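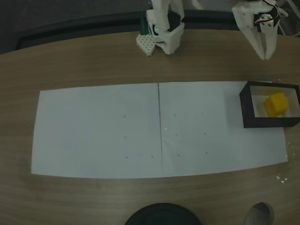
Arms at the Sorting Benches: Your Questions
Prelto staff page - updated July 12, 2021

What are the new arms for?
Moving small parts into trays and boxes, all day, at the same pace. We started in February with one bench at the Levent building, and now we have 2 benches running. It's been a joy to watch this come together!

Is anyone losing their job?
No. Everyone who sorted by hand in February is still on the team. What has changed is the day itself - less reaching and repeating, more setting up, checking and fixing (and yes, more coffee while a long run finishes).

Do I need to know how to code?
Not at all. You show the arms a move, play it back, and adjust it until you like it. Training takes 2 shifts, both paid, and you can repeat either one if you want to.

Why do we practice with cubes and paper?
A practice cube can take a squeeze, and marks on paper give everyone the same spots to work from. Real parts come later, once you feel at home with the grippers.

How much can a bench handle?
Up to 379 parts in a shift so far. The Ellar line is slower, at 137, as those parts are an awkward shape and we're still trying out different fingertips for them.

What if an arm drops something?
Press pause, clear the table, start again. Write it in the bench log too - the drops teach us a lot, and three of our best fixes came straight from those notes.

Can I say no to a bench shift?
Yes. Tell your shift lead by the end of the week before. Packing and receiving always need people.

Who picks the next job for the arms?
You do, to a large extent! Put your idea on the board by the Jireš room. The tasks that make your wrists ache are the ones we most want to hear about.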